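# Marks on a Light Wooden Floor: Furniture, Cleaning and Pads in the Oravec Study Room

Project report, Building Care and Interiors module
Yu-na Ji and Brijesh Sachdeva
Supervisor: Ludmila Zelenák

## 1. Background

The study room on the ground floor of the Oravec building was refloored before we started the course. The old carpet tiles were taken up and light wooden planks were put down. By January there were already complaints about marks, mostly near the door and along the wall where the furniture is pushed back for evening classes. The building office asked our course whether somebody would look into it, and we chose it as our project.

The office wanted to know two things. The first was where the marks came from. The second was whether they could be reduced without buying new furniture, as there is no money for that this year.

We didn't look at the stairs or the corridor, although both have the same flooring. The corridor gets outdoor shoes all day and would need a separate study.

## 2. The room and what is in it

The room is used for private study in the daytime and for language classes in the evening. In the daytime the tables stand in rows. For the evening classes they are pushed to the wall and the chairs go in a half circle. At the end of the class everything is supposed to go back, and usually most of it does.

The items that touch the floor are:

- tables with straight metal legs and plastic end caps
- Kullberg stacking chairs with a sled base, so the whole runner is in contact with the floor
- free-standing display boards, used as dividers
- a bookcase that isn't moved
- a coat stand by the door
- bags, which we left out

We expected the tables to be the worst, as they are the heaviest things that get moved. Meinrad Gruber from the building office expected the chairs. We wrote both guesses down before starting so that we couldn't change our minds later.

## 3. Method

### 3.1 Mapping the marks

We drew the room on squared paper and walked it in strips, one of us looking and the other writing. We did this in the late afternoon with the blinds open and the ceiling lights off. With low light coming from the side, scratches show up clearly. With the ceiling lights on, we missed several that we had already found, so we kept to the afternoon.

Each mark was put into one of these groups:

**Scuff.** Dark or grey, sits on top of the finish, comes away with a damp cloth or a white eraser.

**Scratch.** Can be felt with a fingernail. Doesn't come away.

**Dent.** A hollow with no broken surface.

**Stain.** A change of colour that can't be felt and doesn't wipe off.

We tried the cloth first and the eraser second on everything, and only then decided on the group. At the start we were grouping by eye and got it wrong. Several things we had called scratches wiped straight off, and we had to go back and do the first strip again.

### 3.2 Watching the room being changed over

We sat in on the changeover before and after the evening class and noted how each type of furniture was moved: lifted, dragged, tipped and walked, or pushed with the foot. We told the class why we were there. This may have made people more careful than normal, and we come back to that in section 6.

### 3.3 Trying out pads

We fitted felt pads to half of the tables and clip-on runner covers to half of the chairs. Both came from Vandik. The display boards had no suitable fitting in the catalogue, so Brijesh cut strips of felt and glued them to the feet. The other half of the furniture was left as it was. We marked the fitted pieces with a dot of paint on the underside so they wouldn't stand out.

Before fitting, we cleaned the feet. This took a lot longer than we had planned. There was grit pressed into nearly all the plastic caps, and some of the caps had worn right through, leaving the edge of the metal tube bare against the floor.

## 4. Results

We recorded 41 marks. Of these, 28 lay along the routes where furniture is moved for the evening class. The rest were near the door or under the window, with no clear link to furniture.

Scuffs were the largest group and they were nearly all on the moving routes. Most were short curved lines, which fits with a table being swung round from one end. The scratches were fewer but more serious. They ran in straight pairs, and when we put a table down beside them the gap between the legs matched. The tables responsible were the ones with the worn-through caps.

There were 2 dents, both close to the bookcase. Drahomíra Machala, who teaches the evening class, remembered a box of books being dropped there when the room was set up.

The chairs caused less damage than Meinrad expected. The sled base spreads the load, and people tend to pick the chairs up. They leave a faint dull line where they are pulled in and out at a table, visible only from the side. We didn't count these as marks, which could be argued with.

The display boards surprised us. They are light, so we had nearly left them out. But a tall flat board is awkward to lift alone, and in practice most people take hold of one side and walk backwards with it. The far foot drags the whole way. Where the boards had been pulled past the window we found a run of grey scuffs going right across the planks.

With pads fitted, we saw no new scratches from the fitted tables by the end of the project. The unfitted tables made new scuffs and one new scratch. The runner covers on the chairs worked, but some came off when the chairs were stacked and we kept finding them in the corners. Our felt strips on the boards stayed on better than we thought they would, though they pick up dust and need brushing.

## 5. Discussion

### 5.1 Which way the planks run

One thing we hadn't planned to look at was direction. The planks are a pale colour with soft streaks in the grain, and marks that run along the grain are much harder to see than marks that run across it. When we compared our map with the complaints sheet kept by the office, the complaints were almost all about marks going across. People had walked past long scratches lying with the grain and not reported them.

This matters for the layout. If the tables were pushed back along the line of the planks, the same amount of wear would be less noticeable. It wouldn't be less wear, and we don't want to suggest it as a fix by itself. But the route could be changed at no cost, and Drahomíra said she had no objection to setting out the chairs the other way round.

A pale floor also shows any dark smudge at once. A single smear of rubber from a shoe can be seen from the doorway. On the darker boards in the Winirport reading room, which we visited for comparison, we had to kneel down to find marks of the same size.

### 5.2 Panels and other flat upright items

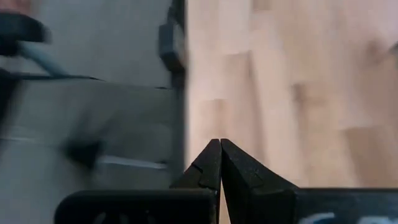
What is the best way to move a tall, flat panel across a wooden floor without marking it?

Two people should lift it clear by the sides and set both feet down together. If one person has to do it alone, the panel should stand on a folded blanket and be slid along on that, slowly, with one hand kept near the top so it doesn't tip. The feet should be wiped first in both cases. We tried the blanket method over a cleaned strip of floor and found no new scuffs afterwards.

The blanket only works if it is kept clean. One that has been lying on the floor by the door has grit in it and is no better than the bare foot. We suggest keeping it on a hook in the cupboard and shaking it out outdoors.

### 5.3 Cleaning

The room is swept daily and mopped weekly. Sweeping had been done with a stiff broom that leaves fine grit in the joints between the planks. We borrowed a soft broom and compared the two by going over the same area with a damp white cloth. The cloth came up cleaner after the soft broom. It is a simple test and we wouldn't put much weight on it, but it cost nothing.

## 6. Limits

The trial was short. Felt wears down, and we can't say how long the pads will last. People knew they were being watched at the changeovers. The mapping was done by the two of us only, and although we checked each other's strips, a third person might group some marks differently. The line between a faint scratch and a stubborn scuff was hard to draw in places.

We also had no record of the floor when it was new. Some marks may have been made by the fitters.

## 7. Recommendations to the building office

1. Replace the worn plastic caps on the tables. This comes before anything else on the list.
2. Fit felt pads to the remaining tables, and check them at the start of each term.
3. Glue felt to the feet of all the display boards.
4. Leave the chair runner covers for now, unless a type can be found that stays on during stacking.
5. Move furniture along the line of the planks where the layout allows.
6. Use a soft broom.
7. Put a mat inside the door as well as outside.

Meinrad has ordered the caps. The mat has to wait until the door is trimmed, as it catches on anything thicker than a sheet of card.

## Who did what

Yu-na drew the map, kept the mark list and wrote sections 3 to 5. Brijesh fitted the pads, made the felt strips and wrote the rest. The changeovers were observed by both of us. The squared-paper map is in the project folder held by Ludmila Zelenák.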